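Support request: right hand releases late after grasping towel or tube
Product: Valtutel two-arm evaluation kit with Koltgate hand software
Status: Open, waiting for customer
Priority: Normal

Opened 18 January 2024

Hello,

We are evaluating the kit for small household work in the bathroom, and I must write a recommendation to my department before we decide if we keep it. In general we are satisfied with the arms. The problem is in the hands, and I could not find it in the Koltgate manual, so I open this ticket.

When the right hand receives the open command after a firm grasp, the fingers stay closed for a moment and then open suddenly. The left hand opens normally. It does not happen each time. Yesterday I made 216 grasps in total, with towel and with toothpaste tube, and the late release came in six of them. All six were the right hand.

What I have checked before writing:

- I restarted the hand controller and repeated the calibration. No change.
- I exchanged the two hand profiles in the software. The problem stayed with the right hand, so I believe the profile is not guilty.
- I looked at the wrist cables on both sides and pushed every connector again. None was loose.
- I lowered the grip force from level 6 to level 3. At level 3 I have not seen the late release, but the towel slips from the fingers and the test has no value for us.

The log file from the controller is attached to the ticket. I also attach pictures of the tasks, so you can see how the objects are held. 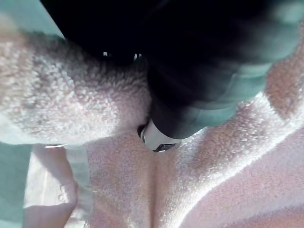
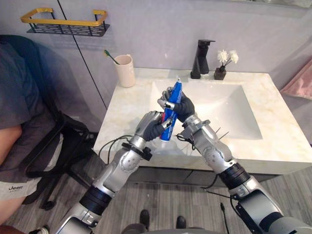
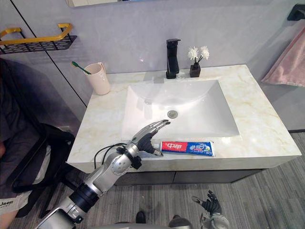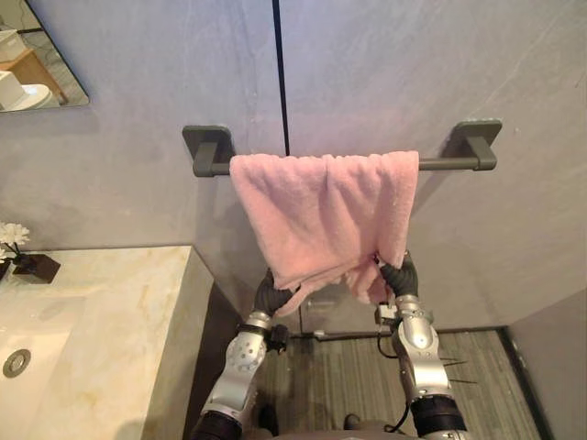 Natália Veloso

Reply from Koltgate support

Hello Natália,

Thank you for the clear report. In your log the open command arrives at both hands at the same time, so the delay is after the controller. We see the motor current of the right hand stay high for a short time after the command. This can come from the tendon tension being set too high, or from fibers of cloth between the finger joints.

Please do the following, with the arm power off:

1. Open each finger of the right hand by gentle pressure and compare it with the left.
2. Look into the joints for fibers. Remove them with tweezers, please do not use compressed air.
3. Run the "Free Move" test from the service menu and send us the result.

Could you also tell us which version of the hand software is installed, and if the late release is more frequent with the towel or with the tube?

Reply from Natália Veloso

Thank you for the fast answer.

1. The index finger of the right hand is more stiff than the left one. The other fingers feel equal to me, but I have no instrument to measure it.
2. I found a few short fibers in the second joint of the index finger and took them out. The other joints were clean.
3. The Free Move test gives "pass" for all fingers, with a warning for the right index. The text is "tension near upper limit". I attach the complete result.

The software is the October release. I did not install the later update because the notes speak only of the Sala base, which we do not have. Please correct me if this was a mistake.

From the six cases, five were with the towel and one was with the tube.

After the cleaning I repeated the towel task at level 6 for one hour and the late release came one time. So it is perhaps better, but I can not call it solved.

I have two questions more. Is it permitted for the customer to adjust the tendon, or does the guarantee end if I open the cover? And if the hand must be sent to your workshop in Parkemeck, can we receive a replacement for this period? Our evaluation has a fixed end and I would prefer not to write the report with one hand only.

Reply from Koltgate support

You can adjust the tendon yourself, and the guarantee stays valid if you only remove the small cover on the back of the hand. I have added the instruction sheet to this ticket. Turn the index screw a quarter turn to the left, run Free Move again, and stop there if the warning is gone. Please do not turn more than one half in total.

The later update is safe for your kit, but it will not change this behavior. You were right to wait.

If the late release comes back after the adjustment, we will send a replacement hand first and you return the old one in the same box. I leave the ticket open until we have your new test result.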